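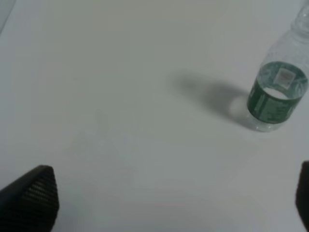
Didell Meeting Room Forms: README

Scanned booking sheets, sign-in pages and room request slips from the Du Plessis office, typed up after the move to shared screens and online booking. The set holds 2000 pages, all of them filled in by people in a hurry.

What you get

pages/ has the scans, one file per sheet
text/ has the typed version, same file names
rooms.csv lists room names and their many spellings
rejected/ has 221 pages we gave up on, kept out of the main count

How it was made

Scanning was done on the Jolumico in the second-floor copy room, 20 sheets to a batch. Jamshid Akbari wrote the renaming script. Adanech Woldemariam and Heriberto Sotelo typed everything, then swapped piles and checked each other's work, and are still on speaking terms.
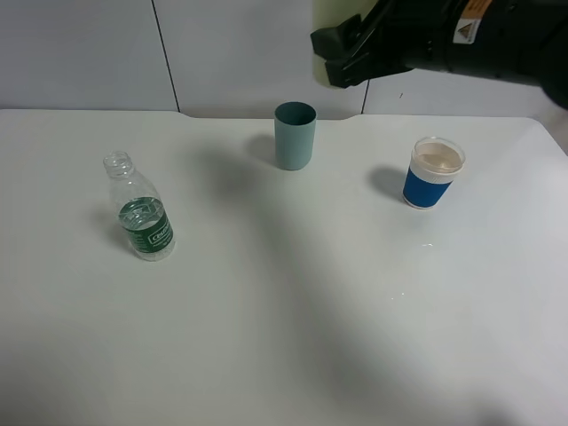 Where the two typists disagreed, both readings are kept with a slash between them. "Budget / Badger meeting" is a real entry and we have no plans to settle it.

Known problems

Times are as written. "After lunch" has been left alone.
Sheets from April use the old room names.
Crossed-out bookings are marked with a tilde, including the ones crossed out by a rival department.
Batch 2 was scanned upside down. The text files are fine, the scans need turning.

Personal details

Surnames and phone numbers are blacked out in the scans and replaced with X in the text. If you spot one we missed, tell Petronella Botha before you tell anyone else.

Use

Free for use inside Didell and by Rotus, who run the booking system. Anyone else should ask Unathi Magagula. She prefers email. Please don't send her a form.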